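Handheld Gripper Working Group
Minutes of the October meeting, Taltside, main meeting room, 10.00
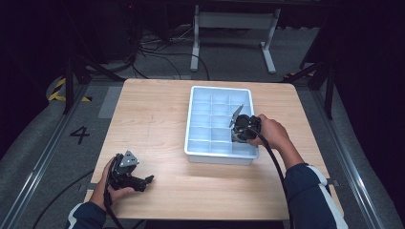 1. Attendance and apologies

Present: representatives of Taltside (chair and minutes), Jedov and Sampaio. Gratbridge joined by telephone from item 3 onwards. No apologies.

2. Minutes of the previous meeting

Agreed as a correct record, with one change. Under item 6, "operators shall calibrate" should read "the shift lead shall calibrate". Taltside to reissue.

Matters arising: the glossary is still outstanding. Jedov has sent comments on the entries for "episode", "attempt" and "reset". The three terms are used differently at the three sites and the glossary cannot be closed until item 4 below is settled.

3. Draft code of practice, section 2: station layout

3.1 The draft was taken clause by clause. Clause 2.1 (each station to carry a number on the floor, readable from the operator's standing position) was agreed without change.

3.2 Clause 2.2, cables. The draft required all cables to be "tidy". Sampaio objected that this cannot be audited. Replacement text agreed: "No cable shall cross the operator's standing area. Cables to handheld grippers shall have enough slack for full reach over the tabletop. Cables lying on the floor beyond the table shall be gathered and fixed down before the shift begins." Gratbridge asked whether fixing down with tape is enough on carpet. Left open – see actions.

3.3 Clause 2.3, hazard tape. Yellow and black tape is to be used for floor hazards and boundaries only. Plain tape may be used for positioning marks. Jedov currently uses yellow and black for both and will change over when stock runs out. The chair asked that the changeover be complete before the code is issued. Jedov accepted this.

3.4 Clause 2.4, lighting. Agreed that the tabletop should be evenly lit and that the lighting level be written on the station card. No figure was adopted. Sampaio's proposal to fix a minimum was not supported, as the sites have no common meter.

4. Section 3: recording practice with compartment trays

4.1 Start position. Both grippers are to be clear of the tray and visible to the operator before recording is started. The tray is to be square to the table to within 5 mm at the front corners, measured against the positioning marks.

4.2 What counts as an attempt. Taltside's view is that an attempt begins when a gripper first enters the tray outline. Jedov counts from first contact with a part. After discussion the Taltside wording was adopted, on the grounds that entry can be checked from the recording and contact often cannot. Jedov asked for its dissent to be noted.

4.3 Failed attempts. To be kept and labelled. Deletion by the operator at the station is not allowed. A recording may be withdrawn only by the shift lead, with a reason code.

4.4 Two-handed work. The draft said that the idle gripper "should be parked". Operators at Taltside reported that parking breaks the rhythm of the task and leads to poor regrips. Revised text: "The gripper not in use shall be held clear of the tray and shall not rest on the tray rim." Agreed.

4.5 Sleeves. Long sleeves are permitted if close fitting at the wrist. Gratbridge asked for plain sleeves to be compulsory, without stripes or logos. Not agreed. Gratbridge may bring a paper.

5. Audit of existing recordings

Taltside reported on its check of 3,639 recordings against the draft code. The target had been 3,000. The commonest fault was a missing start position under 4.1, followed by reason codes left blank. The checking was done by two readers working apart, and differences were settled by the shift lead. Sampaio asked that the reader agreement be published with the result. Taltside will include it in the written report.

It was agreed that recordings made before the code comes into force will be marked "pre-code" and not relabelled.

6. Operator breaks

Draft clause 5.1 limits continuous gripper work to 60 minutes. Jedov reported complaints of sore forearms within shorter periods, mainly with the left hand. The limit stands for the present as an upper bound, and sites may set a lower one. Weight and grip shape of the handheld units to be taken as a separate item next time.

7. Actions

Taltside – reissue corrected minutes; circulate written audit report; redraft section 3 as agreed.
Jedov – close the glossary entries using the wording in 4.2; confirm date of tape changeover.
Sampaio – suggest an audit method for clause 2.2.
Gratbridge – report on cable fixings for carpeted floors; paper on sleeves if still wanted.

8. Any other business

Sampaio asked whether the code should cover curtains and screens between stations. Held over to the review of section 2.

9. Next meeting

At Jedov, same start time. Papers to the chair one week before.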